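Preltuvby opens its cloth-handling software to outside users

14/07/2020

Preltuvby, the small software company that works out of the old thread warehouse in Illgate, has released the second version of its planning and control package for robots that handle clothes and other household cloth. The new version, called Ornanby after the street where the company's first office stood, can be downloaded from this morning by anyone who fills in a short form, and for schools and universities it costs nothing at all.

It has been a long road to get here, and people who have followed the company since its early days will remember that the first version was a rather private affair. It ran in three places, it needed a patient person nearby with a keyboard, and it had a habit of stopping dead whenever a sleeve did something it hadn't expected. Clementina Prata, who leads the planning work, laughs about it now, though she admits there were weeks when she didn't.

"We had written a lovely planner for things that keep their shape," she said when we visited. "Boxes, mugs, books – it was very good with books. Then you give it a dish towel, and the towel is a different object every time you look at it. We spent a good part of the first year teaching the software to stop being so sure of itself."

The change she is proudest of is in the way the package decides where to take hold. The old version looked at a piece of cloth, worked out one complete plan from the first pinch to the last fold, and then carried it out from beginning to end. Ornanby makes only the next small piece of the plan, moves, looks again and then makes the next piece. Prata compares it to making a bed with somebody else on the far side: you pull a little, you see what they've done, you pull a little more. The planner now looks again 10 times a second, and if the cloth has slipped or turned it simply carries on from wherever things have got to.

The second big piece is perception, and that has been the job of Armindo Bragança and his two colleagues upstairs. Their part of the software has to decide which bits of color and shadow belong to the item being handled and which belong to everything else. In a laboratory with a bare gray table this is fairly easy. In a lived-in bedroom, with patterned blankets and printed sheets and a heap of things waiting to be put away, it is another matter altogether, and Bragança will happily talk about it for as long as you have coffee left in your cup.

"Prints are the hard part," he said. "A flower on a sheet has an edge, and a fold in a shirt has an edge, and to the computer an edge is an edge. So we ask a different question. We ask which edges move together when the fingers move. The flower stays put. The fold comes along."

That idea – the company calls it follow-along grouping – is the one most likely to interest people who already have a system of their own, and it has been packaged so that it can be used separately from the planner. It takes in pictures from a camera mounted at the gripper and gives back an outline of the held item, together with a number saying how confident it is. When the number drops too low, the control software slows the fingers down and waits for a better look.

The company tested all this over the spring in ordinary homes belonging to staff, relatives and a few obliging neighbors. The final test in June used 600 separate attempts at picking up a single item from among others on a bed or a couch. The company says 92 percent of them ended with the right item, and only the right item, in the gripper. Most of the misses came from pairs of thin things lying one on top of the other, where the fingers closed on both. Prata says that problem is still open and she would be delighted to hear from anybody who has an idea about it.
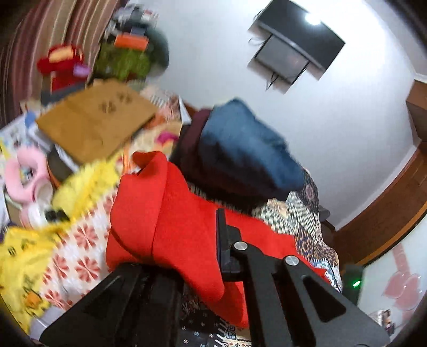 What comes in the download

The package has four parts, and they can be installed together or one at a time. There is the planner, the perception module with its follow-along grouping, a control layer that talks to the gripper, and a desktop tool called Grabowska, which is the part that most new users will see first.

Grabowska deserves a few words of its own. It started as a little viewer that Bragança wrote for himself one weekend so that he could step back and forth through a recording and see what the software had believed at each moment. Everybody in the office began borrowing it, then asking for extra buttons, and before long it had grown into a proper program. You open a recording, drag the slider along, and the outline of the held item is drawn over the picture along with the planner's next intended move. If the outline is wrong, you can correct it with the mouse and save the correction, and the perception module can then be retrained with it overnight on an ordinary office computer.

There are almost 100 recordings included to practice on, all of them made in real rooms, with all the blankets, bags and odds and ends left where their owners had put them. Prata was firm on that point. She feels that a lot of software in this field is tried out on a single white T-shirt in the middle of a table, and that people then wonder why it struggles as soon as it meets a full laundry pile. The families who took part looked through their own recordings first and had the chance to withdraw any they would prefer to keep at home – a few did, and those have been deleted.

The control layer is the most modest part of the release, and also the one that has been rewritten most often. It now keeps a gentle, steady squeeze on the cloth and eases off when the pull becomes too strong, so that a snagged hem is let go before it stretches. Users can set the limit themselves in a plain text file. The old settings from the first version will not carry over, unfortunately, and anyone who tuned them by hand should set aside an afternoon to do it again.

Getting help, and what comes next

The company will run an open question hour online every Thursday through the end of the summer, with either Prata or Bragança on the line, and beginners are very welcome. There is also a written guide, which starts with a dish towel and works its way up to a fitted sheet. The fitted sheet chapter is still marked as a draft.

Commercial users can try the package for 60 days before paying for a license, and prices depend on how many grippers will be running it. Existing customers will be moved to the new version without charge once they have asked for it in writing, and the first version will go on receiving fixes until the end of the year.

After that, the team wants to turn to two-handed work, where one gripper holds a corner steady while the other smooths the rest. Prata has a rough version running on the computer already, though it has yet to meet a real pillowcase. Bragança would like to begin with socks. They had not settled the matter when we left, and the form for the download, along with the guide and the times of the question hour, can be found on the company's website under "Ornanby."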